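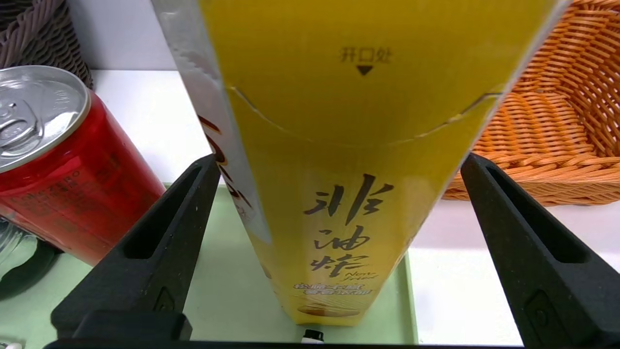 August 11, 2018

I finally got the arm working at the shared workshop, so this post is mostly notes on the gripper. The last post was about the base and the motors, and a few people wrote to ask about the fingers.

The arm is called Ira. It sits on one of the white tables at Varela, the workshop where I rent a bench. At home I only had the kitchen counter, and every time I wanted to cook I had to take the whole thing down. At Varela I can leave the tray and the baskets where they are and come back to them.

The fingers are 3D printed, in black. This is version 3. The first version was solid and too heavy for the wrist motor, which got hot and started skipping. The second had a long slot to save weight, but I made the walls too thin and the left one cracked near the base. For version 3 I kept the slot and made the walls thicker. One print of one finger takes 38 minutes on the Zison printer in the back, if the printer is behaving. Two of mine came off the bed halfway through and I had to start over.

Print settings, for those who asked: normal quality, no supports, printed lying on the side. I did not sand them. The grainy surface helps a little with grip, so I left it alone.

The camera is mounted at the wrist and looks out between the fingers. I like this better than the camera on a stand I used in January. With the stand, the arm kept blocking its own view just when I needed to see what was going on. With the wrist camera the fingers are always in the same part of the picture, so I can check the alignment by eye. The bad side is that the view is narrow when the gripper is close to something. A tall snack box pretty much fills it.

Boxes are a good thing to practice on. They have flat sides and stand up by themselves. The thing to watch is the closing force, because thin paperboard bends before the motor notices any load. I now stop the fingers early and then close in small steps. It is slow, but I have not crushed a box since I changed it. Cans are harder because they are smooth and round, and the tips want to slide around the side.
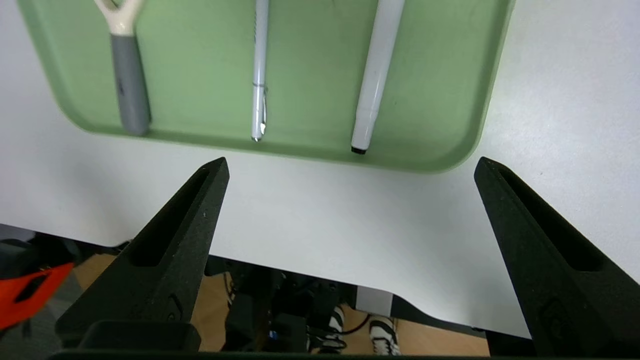
Long thin things are the next job. A pen is hard for these fingers because the tips have to come down very close to the tray without hitting it. If I am too high, they close on nothing. If I am too low, they push the tray across the table. I try to lay everything out in the same direction with space in between, so that a finger can fit down each side. The rim also gets in the way when an object ends close to it.

Sizwe Nel, who has the bench next to mine, thinks I should glue thin rubber on the tips. He gave me a strip of it and I will try it next. My worry is that it adds thickness exactly where I don't have room for it.

The controller board is a Fudiretti, the same one as before. The wiring is still a mess and I plan to put it in a proper case at some point. I also need a longer power cable.

I'll post the finger files after I fix the screw holes, which are a bit too tight.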